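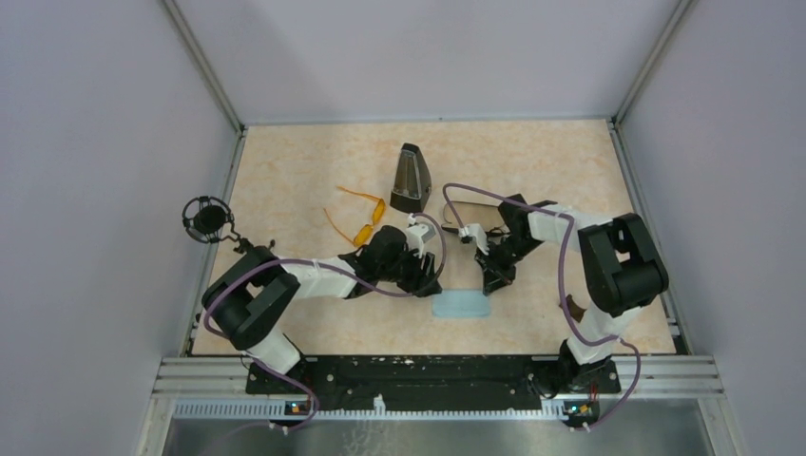
Slide 1. Two arms, one pale blue cloth. Toswood bench.

Good morning, and thank you all for coming - I know it's early. Ailsa MacKinnon and I want to tell you how we train Bisach, and I promise to get to the numbers soon. We recorded 232 demonstrations and held back 15 for testing.

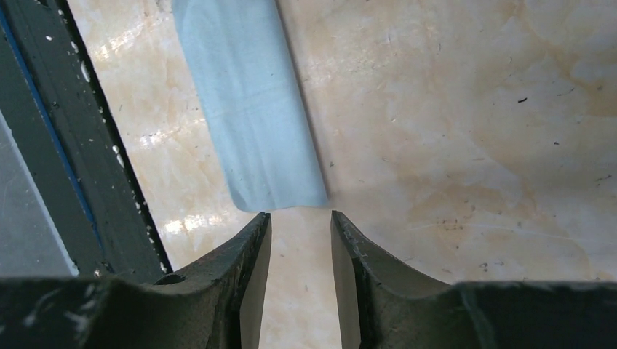

So the wrist view matters a great deal to us, more than I expected back in February. Drop it from training and the policy has only the wide view to go on, and I'll come back to that if Kim lets me run over.

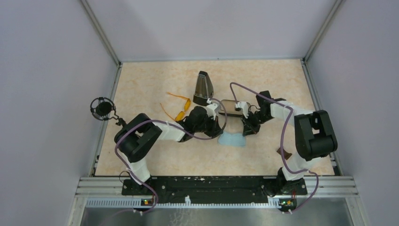
Slide 3. Both grippers loaded, cloth on the table below.

Pause for questions, then hand over to Ailsa.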